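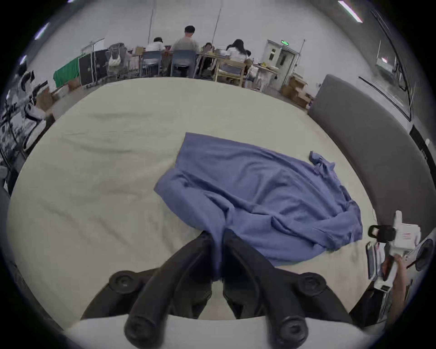
Folding a shirt is the part of this guide I rewrote most often, so bear with me if it runs on a bit. You want somewhere flat and pale to work on, with plenty of room on every side. A bed does the job nicely – on a cream sheet like this one, a blue cloth shows up beautifully and you can see every wrinkle you still have to deal with. I learnt on a dark bedspread and spent ages hunting for navy cuffs! If you've bought the Flonov folding board, leave it in its box for now. It comes in at step 5.

Section 4: Long-sleeved shirts

Before you start

Do up the top button and one in the middle (the rest can wait). Empty the pocket. I once folded a bus ticket into a shirt and found it again in February. If you're folding straight from the basket, give each shirt one good shake by the shoulders first.

1. Spread the shirt out with the collar pointing away from you. Don't fuss over it yet, just get it roughly open.

2. Find the two bottom corners of the hem and pull them gently apart until the edge goes taut. Two people make this much quicker, one on each side. Melati Nair and I can get through 18 shirts in a morning, chatting the whole way.

3. Let go of one corner at a time. If you drop both together the cloth springs back and you're smoothing it all over again.

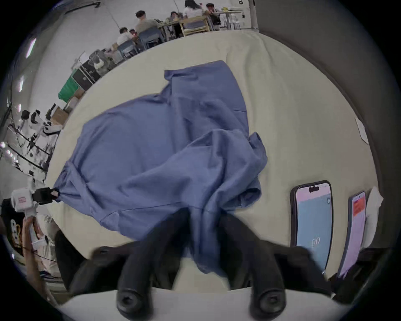
4. Now sort out the sleeves. Follow each one down from the shoulder with the flat of your hand, and don't forget the cuffs, which like to curl round and tuck themselves under. I leave mine unbuttoned.

Note: a table is kinder to your back than a bed, and I've gone over to one for anything longer than 15 minutes. Wipe it down first, though. Crumbs get everywhere.

5. Turn the shirt over so the buttons face down. Lay the board in the middle with its top edge just under the collar.

6. Fold one side in over the board, then bring the sleeve straight down so it lies along the body. Do the same on the other side.

7. Slide the board out from the bottom, slowly. Fold the tail up by a hand's width, then fold the whole thing in half and turn it face up.

Caution: never iron on top of the board. It's only happy up to 90 degrees and your iron goes well past that. Rasha Awwad has a wavy one to prove it.

Caution: keep pins and brooches off the cloth while you're pulling it taut.

Stacking

I stop at 8 shirts to a pile – any higher and the bottom ones crease. Turn every other collar the opposite way so the stack stays level. Linen is a law unto itself and has its own pages in section 6.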